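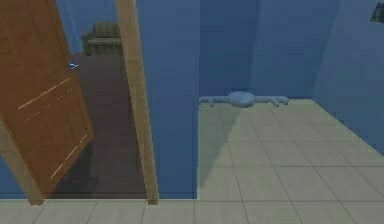

View from the simulated flat: the open door, the dim room with the armchair beyond it, and the tiled room on the right.

From: Nhàn Huỳnh
To: the door-opening list
Date: Wed 13 January
Subject: Re: How many door runs before we retrain?

Hello everyone,

Thank you for all the kind replies over the holidays, and I'm sorry to have been so slow in getting back to them (the inbox was a bit of a mountain, and there was cake to be eaten at home as well). I'm going to answer Prieto's question below, and then wander off into a few things of my own, so do put the kettle on first.

> On the doors: we have been recording runs in the Utard flat
> with the door starting shut, and everyone stops the moment
> it is open. Is that what the trainer wants? Also, do we
> throw away the runs where somebody missed the handle and
> had another go? My lot have been binning them, and it feels
> like a waste of a morning.
> Prieto site

Please don't bin them! A run where you miss the handle, back off a little and try again is worth keeping, as long as you do get hold of it in the end. When we trained only on tidy runs last year, the policy was lovely right up to its first mistake, and then it just stood there pawing at the wood. Mark those runs "second go" in the notes box and leave them in with the others. The ones to throw out are those where the simulator itself went wrong, with the door swinging through the post or the whole view freezing, and I would like a line telling me which it was so that I can pass it on to the Dratent people.

As for when to stop, I'd ask you to carry on for 2 seconds after the door has come to rest. I know it feels silly sitting there with your hands still, but the learner has to see what "finished" looks like, and if every run ends while the door is still moving it never finds out.

Now for my own bit. I have been through the first batch from the Clester site, 124 runs in all, and I enjoyed them very much. The driving is smooth and the notes are a pleasure to read. My one grumble is that nearly 30 of them start from the same spot on the pale tiles, square on to the doorway, so the learner is in danger of knowing one approach by heart and no others. Could you please move the start around between runs? Begin further over by the blue wall now and then, or come at it from an angle. The same goes for the light. A shadow across the tiles is a good thing to have in some runs and to have gone in others, so do use the lamp slider, which I suspect most of us forget about (I certainly did).

Somebody also asked whether the armchair in the far room matters. It doesn't for this task, so leave it in, move it or swap it for something else, whichever you like. I'd be happy to see a bit of variety back there, so that the learner doesn't come to think a doorway must have a green-brown chair in it.

I'm hoping for 5 more batches before we retrain in March. If your site can't manage one, let me know and we'll shuffle things about between us; I would much sooner have fewer runs that people took their time over.

With warm wishes, and thanks again for your patience,
Nhàn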